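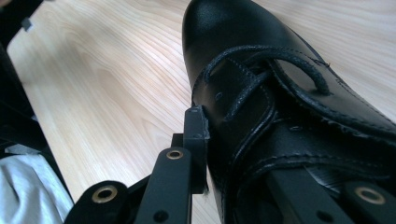
Does a caller in the hold queue lose their place if I change the ring strategy from "ring all" to "longest idle" in the middle of the day?

They keep their place. The new strategy only applies when the next call is handed out, so whoever is listening to the flute music stays in the same order and gets the same flute music.

deskphone_dan
Posted 2018-09-15

Asking the above properly, with details, after the short answer I got from support chat. We have 19 extensions on a Ringate system, one sales queue, and a boss who likes to change things at 11 in the morning. Under ring all, the same two people answer everything and the rest have developed remarkable hearing problems. I want to go to longest idle. Support says the callers on hold are safe. I would like to hear it from someone who has done it with callers on hold.

pbx_widow
Done it many times on Ringate. Callers stay put. What does change is the idle timer: every agent starts from zero when you save. So the first few calls go out in extension order, and whoever has the lowest number thinks you have it in for them.

jmeireles
I disagree with pbx_widow on the timer. On ours it kept counting straight through the change. Version matters, I suspect. We moved to the newer build in May and I never saw a reset.
Jailson Meireles, phones and whatever else plugs in

pbx_widow
Could be. I'm on the old build and will stay there until somebody pries it out of the rack.

deskphone_dan
We're on the new one. Next question then. With longest idle, what happens when the phone it picks doesn't get answered? Under ring all it didn't matter, somebody caved eventually.

yhon_e
It rings that person for the agent timeout, then goes to the next longest idle. Default timeout is way too long. If your three longest idle people are the ones with the hearing problems, your caller sits through three full timeouts before a human says hello. Cut it down and turn on auto pause after 2 missed calls. Then the report shows who got paused and you don't have to have the conversation, the report has it for you.

copperpair
Please don't do the auto pause thing. We had it at Drikham and people worked out in a morning that missing a couple of calls was the same as a coffee break. By lunch the whole queue was paused and callers were going to the overflow mailbox, which at that point held 175 messages and the password was on a sticky note belonging to a man who had retired.

yhon_e
That's a management problem. Set it to unpause by itself.

copperpair
Everything is a management problem if you sell phone systems.

yhon_e
I don't sell them, I fix them. Yhon Espinoza, same as on the invoice, ask around.

jmeireles
Both of you have a point. Auto pause with automatic return works fine for us. But set the "join empty" option first, otherwise when everyone is paused the system treats the queue as closed and plays the after-hours message at two in the afternoon. Ask me how I found out. A customer from Sánchez called my cell to wish me a happy retirement.

deskphone_dan
OK so: shorter timeout, auto pause with return, join empty on. Does the timeout need to be longer than the ring time on the phones themselves?

pbx_widow
Shorter or equal. If the handset gives up before the queue does you get dead air in between. Our Zeltari handsets shipped with their own ring limit, buried under a menu called Comfort.

deskphone_dan
Found it. Comfort, page 330 of the PDF. Changed it on my own phone and it now rings in Portuguese, or at least the display does.

jmeireles
That's the menu next to it. Bring me the phone

copperpair
Still voting for ring all. Two people answering everything is two people more than most places have.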